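**rasmus_k:** Quick one for the Lastville folks. Glass coffee table with a gray carpet, yes or no? My sister says the carpet makes it look like a dentist's office.

**aliki.s:** Love it! Get felt pads though.

**Baltasar P:** Nope. Had glass for 30 days and sold it, I was wiping it constantly.

**aliki.s:** Then wipe less lol

**rasmus_k:** Carpet in the middle two, glass in the first.
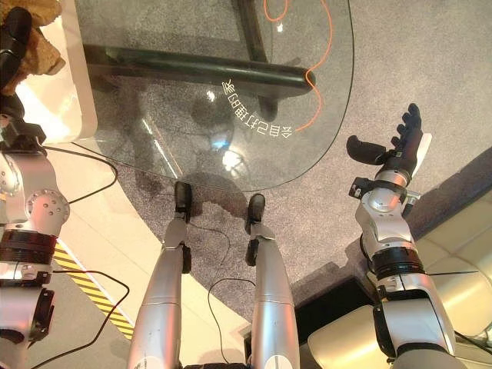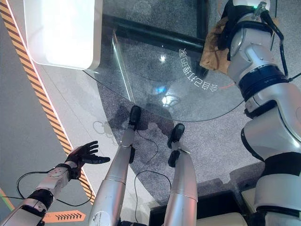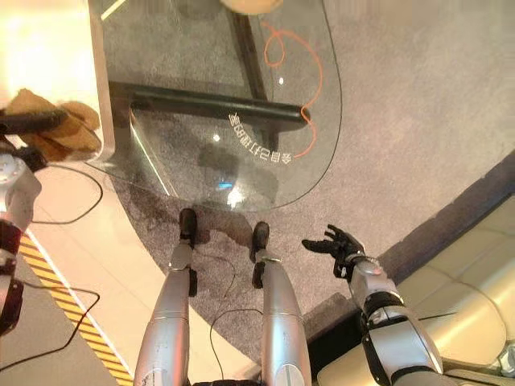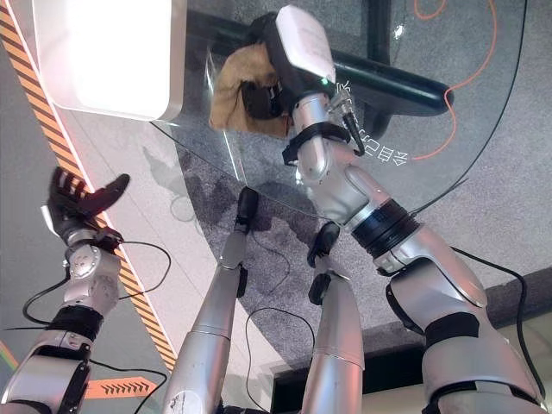

Anyway I'm leaning toward keeping the table, and the carpet can wait till June.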